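Sticky drawers on solid wood nightstand, wax or plane?

nyaga_k
Posted March 17, 2018
Two-drawer nightstand, bought used, sold to me as a Grusden. Wooden runners, no metal slides. The lower drawer binds for the last 2 inches of travel. Humidity in the bedroom reads 73 percent. I have a block plane and a can of Drilton paste wax. Which first?

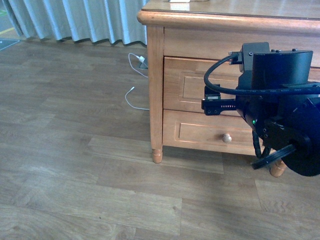
Lower drawer is the one that binds.

hmushi
Wax first. At 73 percent the drawer sides have swelled across the grain. If you plane now to fit, you will have a sloppy drawer in the dry season. Clean the runners with mineral spirits, let them dry overnight, then wax the runners and the bottom edges of the sides.

GBastos
Disagree. Wax covers up a bad fit. Pull the drawer, rub pencil on the runners, slide it in and out, and look for the shiny spots. Take two passes off those and test again.

hmushi
Planing at peak humidity is how people end up on this board in July asking about rattles. See thread 3962, same argument.

nyaga_k
Did the pencil test. Contact is on the left side only, toward the back. No marks on the right runner at all.

GBastos
Then the carcass is racked or the floor is out of level. Put a level on the top, both directions, before you cut anything.
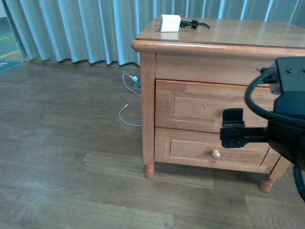
The top, for reference. Glossy finish, rounded edge.

neema_w
What is the finish? If it's lacquer keep the mineral spirits rag off the front edge until you've tried it somewhere hidden.

nyaga_k
Don't know. Seller said Dotia satin but it is too shiny for that. Level shows the back left corner low. Shimmed that foot with two pieces of card and the drawer moves better, still tight at the end.

hmushi
So wax it.

GBastos
Or take one pass off the left side. One.

nyaga_k
Waxing tonight. Plane stays in the box until the humidity is under 50.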